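Provmont Prospecting and Lapidary Club
Workshop Notes: Care of Pans, Sieves and Finds

Members returning from the Grellside creek claims are asked to follow these notes when cleaning equipment and material at home. They apply equally to club gear on loan and to privately owned gear.

## Before leaving the creek

Rinse pans, classifiers and sluice matting in the creek itself. Clay that dries in the riffles is much harder to remove later. Knock boots and shovels clean on site, as mud carried between catchments can spread weeds.

## New plastic pans

A new pan usually carries a thin film of oil from moulding, and fine gold will float on it. Wash the pan in hot water with a few drops of dish detergent, scrub the inside with a plain nylon brush and rinse well. Repeat until water spreads across the surface in an even sheet. Steel wool must not be used on plastic pans.

## Household drains

Black sand, gravel and clay must never be tipped down a sink, shower or toilet. Heavy sand settles in the first bend of the pipe and stays there. Carry out all fine panning over a tub and let the tub stand overnight. Pour the clear water onto the garden and keep the sediment for a second pass. 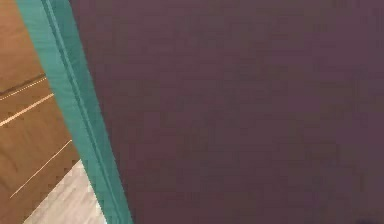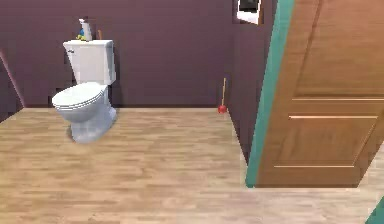

## Drying and separating concentrates

1. Spread the damp concentrate on a shallow metal tray, no deeper than 2 cm.
2. Dry it in the open air or in the sun. Do not use a kitchen oven or any pan that is used for food.
3. Pass the dry material through the sieves, coarsest first.
4. Wrap a magnet in a plastic bag and draw it slowly over each size. Turn the bag inside out to release the black sand.
5. Pick out visible colour with a damp fine brush and store it in a glass vial.

A dust mask should be worn for steps 3 and 4.

## Acids and mercury

The club does not permit the use of mercury or nitric acid by members on its claims or with its equipment. Iron stains on quartz may be reduced by a long soak in white vinegar. Allow 4 days, changing the vinegar once, then rinse thoroughly.

## Storage and labelling

Label each vial with the claim, the month and the depth of the hole. Locker 122 at the Kerekes Road shed is set aside for borrowed sieves, which must be returned clean and fully dry.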